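Jamlow bedroom set: README

Share 20 · Comments 5

# What's in here

Recordings of people doing bedroom chores with a hand-held gripper. No robot in the recordings, a person squeezes the handle and the camera rides along. 2,391 clips in this release. Bed making, mostly. Also putting clothes away, picking stuff up off the bed, a bit of curtain pulling.

Short answer to what everyone asks first: no, a robot can't make your bed yet. Not a real one. It can straighten a flat sheet on a mattress in a lab if somebody has taken everything else off first. We wanted the everything else.

Questions to Friederike Wegener, bugs to Mattes Kleinschmidt. Please don't mix those up, Mattes never answers questions.

# Layout

- clips/ one folder per clip, video plus finger opening over time
- labels/ one text file per clip, plain English, written by hand
- splits/ train and test. Test homes do not appear in train
- notes/ whatever the person recording felt like writing down. Uneven. Some are one word

Clip names start with the home code, then the chore, then a running number. Stetska homes were recorded first and have the old label format, there's a script to convert them. Gorkholm homes are all new format. If the script falls over on an empty label just delete the file, we know.

# Chores

**pillow** Pick up, move, put down, sometimes plump. 509 clips. Counts as done when the pillow is let go and stays put. Plumping is labelled seperately.

**duvet** Long clips. Two hands really needed, we only have one gripper, so people grab a corner, walk round, grab the next. Slow to watch.

**clothes** Off the bed, onto a rail or into a drawer. Hangers were a pain.

**tidy** Anything else on the bed that shouldn't be. Cables, socks, books, chargers. Ebise Birhane did the labelling here and her labels are the best in the set, use them as the model if you add your own.

Pillows first if you're new to this. They look easy. Big and soft, plenty to grab, hard to break one. Trouble is where to put the fingers. Too shallow and you pinch the cover and leave the filling behind. Too deep and you pick up the sheet as well. A person does it by feel without thinking and the model has only got the picture and how far the fingers have closed.
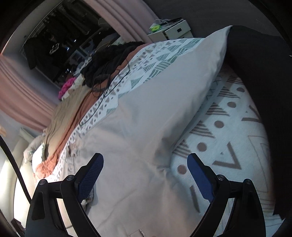

*Pillow chore. Fingers open either side of the pillow, no contact yet.*

Same clip has a good bit of the mess we care about. White pillow next to patterned bedding, black knitwear in a heap, and a thin black cable coming out of it and over the blanket. A planner that drags the pillow the wrong way would have the cable along with it. Baseline does this a lot. Filed under "snag" in the error list.

Lens is very wide so anything straight near the edges comes out bent. Curtains look worst. Don't crop the black corners off without reading calib/ first, Nayeli Chambi lost an evening to that.

# How well does it work

Baseline is a small model trained on the train split only, run on the Bakalis arm in our test flat.

Pillow onto a clear bed, mostly fine. Pillow off a cluttered bed, hit and miss. Duvet, no. Clothes onto a rail, it got there a few times and everyone in the room cheered, wouldn't build a product on it. Tidy depends entirely what's on the bed. Thin cables it basically can't see.

Slow too. By the time it has sorted one pillow you'd have the bed done and the kettle on. We left the speed out of the results table because the arm is capped for safety and the number would only say that.

So where are we: useful helper for one step at a time, with a person near by. A whole bed start to finish, in a home it's never seen, not this year.

# Known problems

- Sound removed from everything. Don't ask for it back
- Some finger opening files start a touch late. Listed in notes/late.txt
- Too many white pillows. Dark bedding is thin on the ground, more comming in December
- All adult bedrooms. No cots, no bunks
- Left-handed recorders are marked but there aren't many

# Using it

Free for research. No trying to work out whose home is whose. If you spot a face, a letter, anything private, send the clip name and it gets pulled the same day.

# Comments (5)

**Waltraud Kohlhase**
I changed hospital beds for a living and would have paid good money for a machine that did just the pillows. Do the corners next please.

**tobi_r**
Converter script fails on Windows paths, anyone else?

**Mattes Kleinschmidt**
Yes. Fixed, pull again.

**tobi_r**
works now cheers

**Nayeli Chambi**
It was two evenings, for the record. Read calib/.

Contact: Friederike Wegener, Jamlow project · © Jamlow · Back to top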